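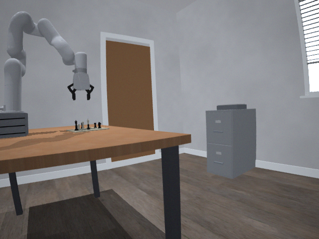 A small chessboard on a wooden-topped table.

Care of Wooden Tabletops: Cleaning, Ring Marks and Re-oiling

Last updated: June

Print this page | E-mail this page

Identify the finish before applying anything. Put one drop of water on an inconspicuous part of the top and leave it for five minutes. If the drop beads and wipes away without a mark, the surface is sealed with varnish, lacquer or polyurethane. If the timber darkens under the drop, the top is oiled or bare. Wax sits between the two: the drop beads at first, then leaves a dull spot that buffs out.

Routine cleaning

Wipe with a cotton cloth wrung out in warm water and a few drops of dishwashing liquid. Follow with a second cloth wrung out in plain water, then a dry one. Work along the grain. Methylated spirits will strip shellac and should be kept off any piece made before the war. Avoid silicone sprays altogether. The residue gets into the pores and causes fisheyes in any later coat, and it is very hard to sand out.

White rings

A white or milky ring is moisture held in the finish. Lay a folded tea towel over it and pass a dry iron across on the lowest setting for ten seconds at a time, checking between passes. Old rings may need a paste of bicarbonate of soda and water, rubbed lightly with a fingertip and wiped off at once. Stop if the sheen changes.

Black rings

A black ring has gone through the finish and reacted with tannin in the timber. It needs oxalic acid, sold as wood bleach. Strip the finish first. Wear gloves and eye protection, apply to the whole board and not just the mark, and neutralise as directed on the tub.

Scratches and felt

Games, vases and lamps should have felt on the base. Self-adhesive felt tends to creep in summer; cut pieces fixed with PVA stay put. Lift objects to move them, as grit trapped in felt scratches as badly as a bare foot. Vacuum felt pads when you do the skirting boards.

Re-oiling an oiled top

1. Sand with 80 grit only where there is real damage. Otherwise start at 240.
2. Finish the whole top at 400, along the grain.
3. Vacuum, then wipe with a barely damp cloth. Allow to dry.
4. Apply a thin coat of tung or boiled linseed oil with a lint-free rag. After 15 minutes wipe off everything that has not soaked in.
5. Leave 24 hours in a ventilated room. Repeat twice.

Coat the underside as well, at least once. A top sealed on one face takes up moisture unevenly and may cup.

Oily rags can self-heat and catch fire. Spread them flat outdoors, in a single layer, until stiff, or soak them in water and seal them in a metal tin. Do not scrunch them up in the bin.

Position in the room

Keep timber tops clear of heaters and out of direct afternoon sun. Rotate objects that stay on the table, or the finish beneath them will remain a different colour. Extension leaves stored in a cupboard will not match the rest of the top for several months after they are brought out.

Compiled by Radosław Czarnecka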